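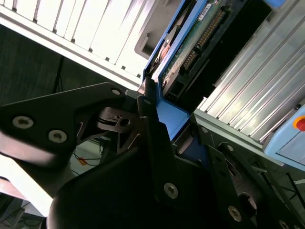
Section 5. Fitting a drive in the Tollwood file server

The Tollwood runs on one drive, but it sulks. Add a second before you store anything you would miss. Drives go in on a carrier, such as the blue one with the green circuit board, and yours may be a duller color.

1. Shut down the server and wait 80 seconds. Yes, all of them.
2. Open the front door and pull out an empty carrier.
3. Fit the drive with the screws supplied.
4. Slide it in until it clicks.

Caution: If there is no click, do not push harder – see section 11.

Last updated: 2018-05-19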